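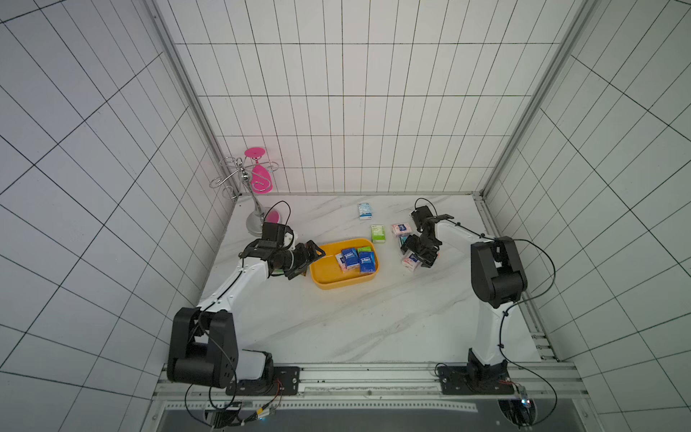 一覧 | スレッド順 | 日付順 | 前の投稿 | 次の投稿

件名: Re: ティッシュ課題の収録手順について
差出人: Kinga Vass
宛先: 双腕収録メーリングリスト
最終更新: 3月

Vassです。

Tamás Deákさんの質問に順に答えます。引用は必要な部分だけ残しました。

> 収録担当のDeákです。ポケットティッシュをトレイに集める課題について、
> 次の500エピソードに入る前に三点確認させてください。
>
> 1. 開始時のトレイの中身は毎回空にするのか、途中まで入った状態から
> 始めてもよいのか。手順書には「初期配置は任意」としかありません。
>
> 2. 右腕でつかんで左腕に渡すか、右腕だけで入れるか。操作者によって
> やり方が分かれています。Hegyiさんは受け渡し派、私は片腕派です。
>
> 3. つかみ損ねてやり直したエピソードは捨てるのか、残すのか。
> 前回分では211番がこれに当たります。

1について。両方を収録してください。空の状態からだけ集めると、モデルはトレイに物が入っている場面をエピソードの後半でしか見ません。評価では途中から再開させることがあるので、すでにいくつか入った状態で始まる例が必要です。ただし、開始時の状態はメタデータの「initial_state」欄に必ず書いてください。前回はこの欄が空のまま提出されたものがあり、Kerekesさんが動画を見て埋め直すことになりました。

トレイの位置は中央付近で構いませんが、20エピソードごとに少しずらし、向きも変えてください。黄色のトレイは当面このまま使います。色を変えた収録は別のセットにします。

ティッシュの置き方も偏らないようにお願いします。立てて置いたものと寝かせたものでは、つかみに行く手首の角度がかなり違います。前回分を見直したところ、寝かせた例が多すぎました。奥の壁に近い位置も少ないです。壁際は腕が伸びきって操作しにくいのはわかりますが、そこを避けると評価で最初に失敗するのもそこです。

2について。今回のセットでは受け渡しはなしにします。近い側の腕でつかみ、そのままトレイに入れてください。中央より右にあるものは右腕、左にあるものは左腕です。使わない腕はトレイの縁の近くで待機させて構いませんが、もう一方が入ってくる前に必ず道を空けること。受け渡しは接触のタイミングが操作者ごとに違い、同じ指示文の下に混ぜると学習が安定しません。Hegyiさんの受け渡しの例は消さず、「handover」のタグを付けて別フォルダに移してください。Alten向けの評価で後から使います。

3について。やり直して成功したものは残します。211番も残してください。つかみ損ねたあとに指を開いて位置を直す動きは、あとから意図して集めようとすると不自然になります。捨てるのは次の場合です。

- ティッシュがテーブルから落ち、手で戻した
- 腕同士、または腕と壁のタイルが接触した
- 操作者が途中で手を止め、静止が長く続いた
- 片方の腕のログに欠損がある

最後の項目は収録ツールでは警告が出ません。アップロードの前にSensideの検査スクリプトを回してください。終了コードが0以外なら、そのエピソードは上げずに私に番号を知らせてください。

ほかに二つ連絡があります。

左奥のグラスホルダーとピンクのグラスは、そのまま置いておいてください。この課題では触らない物として残しています。左腕を大きく回すとケーブルが引っかかるおそれがあるので、後退させるときは先に手首を上げてから引いてください。ホルダーを動かした場合は、次のエピソードから新しい配置番号にします。

指示文は「ティッシュをすべてトレイに入れる」で統一します。色を指定する文(「青いティッシュだけ入れる」など)はVidaさんが準備中で、Pachecoの書式に合わせてから配ります。それまでは独自の指示文を付けないでください。似た意味の文が何通りもできると、後でまとめるのに時間がかかります。

変更後の手順書は共有フォルダの「Bronier/収録手順」に置きました。古い版を印刷して使っている方は差し替えをお願いします。内容に問題がなければ、Deákさんの組から新しい手順で始めてください。最初の20エピソードが終わったところで一度止め、私とHegyiさんで確認します。

Kinga Vass

投稿に関する問い合わせ: リスト管理者 | © Bronier | ページの先頭へ戻る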